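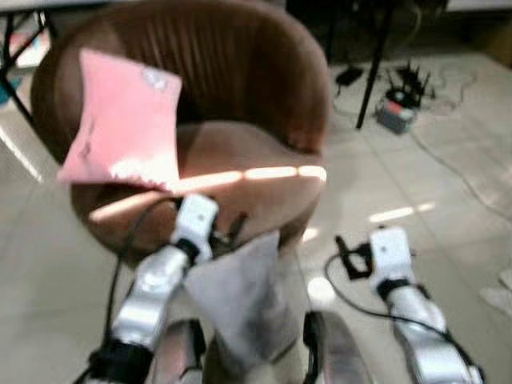 Put the boring jobs back in the Tedville robotics competition. I've said it at two meetings now, so I'm writing it down and then I'll shut up.

Last June's rounds were all towers and mazes. Flat pieces, painted lines, everything the same size. Our lot practised for weeks and got very good at blocks. Then one of the students asked if it could tidy a chair. Cushions, that's all. Long silence.

So that's the club project this term. Cushions on a chair. Sounds like nothing, and two parents have told me so. But a cushion sags. It has no proper edge to grab. It hangs differently depending which corner you've got. You can't measure it once and be done. And the sun moves across the room, so what the camera saw at ten isn't what it sees at three.

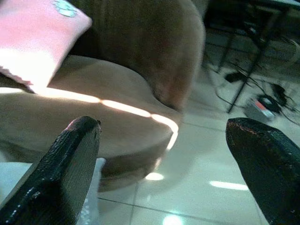
The students are learning more from this than from 70 perfect towers. They argue about it. They've started looking at how there own hands do it, which I never once saw with the blocks.

The objection from the Liltberg side is scoring. How do you mark a tidy chair? Fine, it's harder. Use a judge. Take marks off if it ends up on the floor. We manage it for baking.

The other objection is money, and I don't buy that either. The Rosser kit for the maze round costs a school 400 before anyone has switched anything on. Most people own a cushion.

Keep one maze for the younger ones if you must. But give the seniors somthing soft to pick up. Entries for next year get settled soon and I'd like it on the list befor then.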